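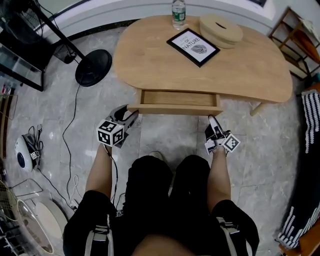 FARKURA, June

I have spent a good part of my adult life opening and closing a drawer. Same drawer, hundreds of times, sitting on a tile floor with a gripper in each hand and straps over my clothes, and I'm here to argue that this is skilled work and that we've been going about it the wrong way.

A little background. I collect demonstrations for Binine, where we're trying to get a two-handed learning system to cope with ordinary furniture. The system learns from examples, so somebody has to make the examples. We hold the grippers ourselves and do the task with them, the little checkered markers let the software work out where each gripper was, and a headset-height camera gets the view from up top. Then we do it again. The target for the drawer was 309 good takes. We kept 235, and I want to talk about the ones we threw out, since that's where my opinion comes from (and, okay, my grudge).

We threw them out because they were ugly. The drawer stuck and I had to back off and come at it from a different angle. One side came out ahead of the other, it jammed, I nudged it straight. I missed the underside of the front panel and had to feel around for it. Every one of those ended with the drawer where it was supposed to be! And every one got a red tag in review, because the guidelines we inherited said a good take is smooth, direct and free of hesitation.

I think that guideline is backwards, at least for furniture. A wide shallow drawer with a grip point at each end is a nasty thing to pull. If your two hands disagree even a little, it skews. People fix that without noticing they're fixing it, and a machine has no idea there's anything to fix unless somebody shows it. So we trained on our lovely clean takes, and the first time the drawer went crooked the policy just kept hauling on it like a toddler. It had never seen a crooked drawer. We'd made sure of that.

I've heard the other side and it isn't silly. If you feed a learner a lot of fumbling, it may learn to fumble. We had a batch early on where I'd picked up a habit of pausing before every pull, just a little breath, and sure enough the policy paused too, for no reason at all. That was embarrassing, like hearing your own "um" on an answering machine. So no, I'm not saying keep everything. A pause that does nothing is junk. But a recovery is a different animal, and lumping the two together because they both look slow on a chart is lazy reviewing. Tag them separately! It takes a reviewer maybe one extra click.

My second complaint is about tidiness, and here I know I'm in the minority. The Ternico room, where I did my first months, was all white walls and one table, with nothing on it. Beautiful place to work. The stuff we collected there fell over as soon as anybody put the table someplace people had things. Now I work with a water bottle and a framed print and a little box on the tabletop, a fan off to one side, cords across the tile, all kinds of household odds and ends along the edges of the view. New visitors always offer to clean up. Please don't. I would much rather the system learn that a fan is none of its business now than find out later that it thinks drawers only exist in empty rooms.

What I'd change, if anyone put me in charge, is mostly about the people wearing the straps. Sessions should be shorter. We used to run 30 takes in a row before a break, and by the end I was so grooved in that every take was practically a photocopy of the last. That's great if you're learning piano and useless if you're gathering examples. These days I get up after 8, shake my hands out, sit back down a little to the left or a little farther away, and start from there. The numbers per afternoon dropped and I had to defend that in a meeting, which was not my favorite meeting.

And I'd let collectors write notes. We have a text field on the Rugemalira upload page that's been grayed out for as long as I've had a login. I know things about that drawer that no chart will ever show anybody. I know how it feels right before it binds. I know my left hand leads when I'm tired. Give me a box to type that in and I'll fill it up, and then the person deciding which takes to throw out could read it first.

The 74 rejects are still sitting on a drive, by the way. I've asked to have them put back in for the next run, red tags and all.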